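Jellemis Baking Spice Blend, 357 g Tin

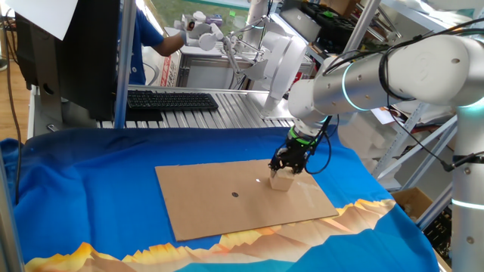

Wooden block held above a sheet of brown cardboard.

Jellemis is a ground spice blend for cakes, cookies and sweet breads. It contains cinnamon, ginger, cardamom, allspice and a small part of black pepper. There is no sugar in it, no salt and no flour, so you can use it in any recipe without changing the other amounts.

We sell the blend in two sizes. The big tin holds 357 g and is meant for people who bake every week, or for a small cafe. The small one is a refill bag from the Cestix line and it fits in a normal kitchen jar. The blend inside is the same.

How much to use

For one loaf cake or 12 muffins, take two level teaspoons. For a batch of plain cookies, one teaspoon is enough. If you bake with banana or apple, you can add a little more, as the fruit makes the taste of spice softer. In yeast dough we advise to start with one teaspoon for each 500 g of flour. Too much cinnamon makes the dough rise slowly.

Mix the spice with the dry flour before you add eggs or milk. When it is put directly in the wet part, it makes small lumps and these are difficult to break with a spoon.

The taste

The cardamom comes first and the ginger stays a little longer. Customers who know our older blend, Meesuk, will find that Jellemis is milder and has less clove smell. Meesuk is still available and many people prefer it for dark fruit cake. For children we recommend Sivari, which is made without pepper.

Storage

Keep the tin closed, in a dry cupboard, away from the stove. Please do not shake the spice over a hot pan directly from the tin. The steam goes inside and the powder becomes hard. After opening, the smell is best for 6 months. You can use it after this time also, but then take half a teaspoon more.

Allergy information

The blend is packed in a room where sesame and mustard are packed too. It does not contain nuts. The cinnamon is of the cassia kind.

Orders

One box has 4 tins. Single tins can be ordered as well, with the normal shipping price. The December harvest of cardamom was a little darker than the one before, so the color of the new tins may be different from your old tin. The recipe was not changed.

Last updated: January 30, 2023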